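# Why Do We Hang Paper Lanterns at Winter Parties?

Have you ever walked into a room in January, after all the holiday sparkle has been packed away, and thought it looked a little sad? I have! The walls seem so bare, and it gets dark before supper. That's one of the reasons my family loves paper lanterns so much, and today I want to tell you all about how they work and how you can make one of your own.

Let's start with light, because a lantern is really a way of changing light. A bare bulb sends its light straight out, and it can make you squint. Put paper around it and the light has to squeeze through millions of tiny, tangled plant fibers. It bumps into them and bounces off every which way, and when it finally comes out the other side it is spread out and soft. Grown-ups call this "diffusing" the light. You can try it tonight with a flashlight and a sheet of plain paper — hold the paper in front of the flashlight, shine it at the wall, and see how the bright circle melts into a gentle glow.

Now, what about color? White paper lets a bit of every color through. Red paper soaks up most of the blue and green light and lets the red go on its way, so your whole corner turns rosy. If you put yellow tissue over blue tissue you'll get something greenish, and if you pile on too many layers you'll get something rather dark and muddy (ask me how I know!).

## Making a folded lantern

You'll need 2 sheets of construction paper, a pair of safety scissors, a ruler, a pencil and a glue stick. We use the Farnen glue stick because it goes on purple and dries clear, but any glue stick will do the job.

1. Fold one sheet in half the long way, like a hot dog bun.
2. Draw a line along the open edge, the width of your thumb. This is your stopping line.
3. Cut from the fold up to the stopping line, over and over, all the way across. Go slowly.
4. Unfold the paper and curl it into a tube so the slits run up and down. Glue the edges where they meet.
5. Cut a strip from the second sheet and glue it across the top for a handle.

Press down on the top very gently and the middle will puff out. Isn't that fun? Those slits have turned one stiff sheet into a row of bendy little strips, and each strip bows outward when you squash it.
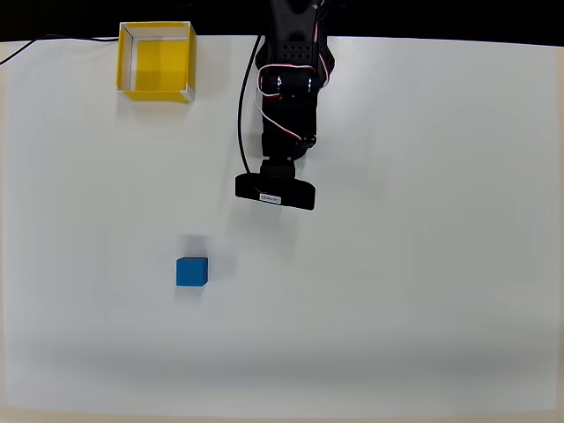
If your lantern leans to one side, the slits are probably uneven, and a leaning lantern still looks lovely on a string. Last winter our block party on Shabalala Street had 20 of them strung between two porches, and hardly any matched. We call that party Zundance, and the little ones stay up much too late for it.

Please don't ever put a real candle inside a paper lantern. Paper catches fire very quickly. A battery tea light is cool enough to sit inside, and it gives a nice flicker too. Ask a grown-up to help you put the battery in and to screw the little door shut.

When you're ready to hang your lanterns, thread the string through the handles before you tie up the ends, and leave a hand's width between them so they have room to swing. Leftover scraps can go in a jar for next time — ours is full to the brim, mostly with orange.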